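Trimcombe Folding Table — Owner's Guide
Section 5: Setting Up, Daily Use and Storage

Last updated September 20, 2024
6 min read

Read this section before you unfold the table for the first time. It covers the square Trimcombe with the marble-pattern top and the crossed folding legs. The round Skemon uses a center post and has its own guide.

Before you start

Choose a level spot with enough open floor to lay the tabletop face down and walk around it. Put a blanket or flattened carton on the floor first. The printed surface is hard to scratch in normal use but grit trapped under it will mark it, and so will a tile edge.

Keep children and pets out of the area until the legs are locked. The legs cross in an X and close like scissors. Fingers can be pinched anywhere the two bars meet.

Opening the legs

1. Lay the table face down on the blanket with the legs folded flat.

2. Release the strap that holds the legs together. Keep it with the table. You will need it again for storage.

3. Hold one leg bar in each hand, well away from the center pivot, and pull them apart slowly. The first opening may feel stiff.

4. Keep pulling until the locking bar drops into its notch. You should hear a click. If you don't, push down on the bar with the heel of your hand.

5. Check that the lock is seated on both sides. Try to close the legs with light pressure. They should not move.

6. Grip the tabletop on two opposite sides and turn the table onto its feet. Have a second person help if you can.

CAUTION: Do not lift or turn the table by the legs. The lock is made to carry weight from above and can let go if it is pulled sideways.

Leveling

Set the table where you plan to use it and press on each corner in turn. If it rocks, turn the table a quarter turn and try again. Tile floors are seldom perfectly flat, and a small change of position is often enough. If it still rocks, fit one of the felt pads from the parts bag under the short foot. Do not use folded paper or cardboard on tile — the foot can slide off.

Leave a hand's width between the table and any cabinet or wall behind it. The feet spread wider than you might expect, and they need to sit flat on the floor without touching a baseboard.

NOTE: On smooth tile, wipe the feet and the floor under them before first use. Dust is the usual cause of a table that creeps when you lean on it.

First load

Start with something light near the middle of the top. Check the table again for rocking before you add plates, a hot pot on a trivet, or anything with liquid in it.
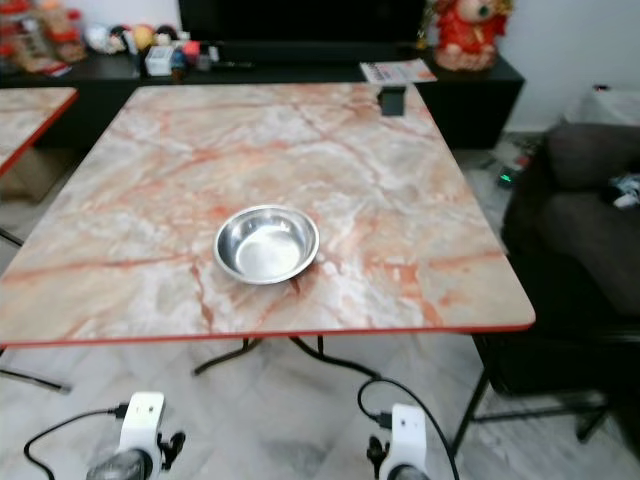
Fig. 5-1. Table open, with a shallow stainless steel bowl on the top.

Keep heavy items toward the center. The corners extend past the legs, and a full stockpot set on one corner can tip the table. Never sit, kneel or stand on the top, and do not clamp a meat grinder or pasta machine to the edge. The red edge band is a trim piece and will crush under a clamp.

Bowls and pans with a smooth metal base slide easily on this surface. When you are mixing or whisking, put a damp cloth under the bowl and hold the rim.

Heat and spills

Use a trivet under anything that has come off the stove or out of the oven. The surface will take a warm mug but not a hot pan. Tomato sauce, turmeric, coffee and beet juice should be wiped up right away. On the paler parts of the pattern a stain shows sooner than it does on the rust and coral veins, so check those areas when you clean.

Cleaning

1. Clear the top and brush off crumbs.

2. Wipe with a soft cloth, warm water and a little dish soap.

3. Run a corner of the cloth along the edge band. Do not pick at the band with a knife or a fingernail.

4. Dry the top, then the underside of the edge, where drips collect.

Wipe the legs with a dry cloth only. Do not use bleach, scouring powder or steel wool on any part of the table. If a film builds up on the top, Marinho surface cleaner is safe to use. Spray it on the cloth and not on the table.

Folding and storage

1. Remove everything from the top and lay the table face down on a blanket.

2. Lift the locking bar out of its notch.

3. Close the legs slowly, with your hands on the outer ends of the bars.

4. Fasten the strap.

Store the table upright against a wall, resting on one straight side. The rounded corners chip if the full weight stands on them. An Ikadik wall hook can be used if it is screwed into a stud.

Care schedule

Check the pivot bolts in March of each year, or sooner if the legs feel loose. Tighten them until snug and stop there. An overtightened pivot will keep the lock from dropping. Replacement feet and felt pads are ordered as part no. 242.

Guide text by Mawuli Nyarko

15 shares
5 comments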